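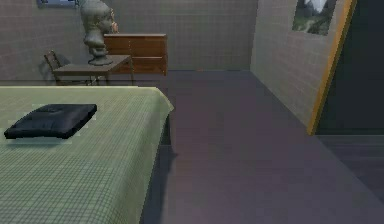 Prize and promo power banks: inspection checklist
Updated September 2, 2019

Applies to anything won, handed out at a trade booth or thrown in free with a Hurari or Mavska order. Do it before the first charge.

Label
[ ] Capacity, input and output are all printed on the case. 
Comment: Mavska prints capacity on the box only. Fail.
[ ] Capacity is believable for the weight. Treat any big number on a featherweight bank as marketing.
[ ] Safety mark matches a listing you can look up. A logo by itself proves somebody owns a printer.

Case
[ ] No swelling, no rocking on a flat surface.
[ ] Seams closed all the way round.
Comment: the Zutari slim opened at one corner after 12 charges. Their support desk called it cosmetic. I don't buy it.
[ ] Ports hold the plug firmly.

First charge
[ ] Hard surface, nothing piled on top, someone at home.
[ ] Touch the case after 15 minutes. Warm is OK, hot is not.
[ ] Unplug when full. "Smart cutoff" is a claim until you've watched it work.

Regular use
[ ] Repeat the case checks every January.
[ ] Retire it at 300 cycles, or sooner if it drains in the bag — whichever comes first.
[ ] Dead ones go to battery recycling, never in the trash.

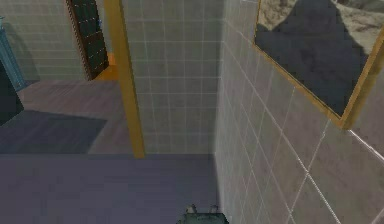

One reader thinks the warm test is useless, as fingers can't tell a safe case from a bad one, and wants a cheap meter used for every check. Fair, up to a point. The Wegener meter I tried gave me 5 different readings on the same bank, so I still use my hand and note down what the meter says next to it.

[ ] Result written on tape and stuck to the bank.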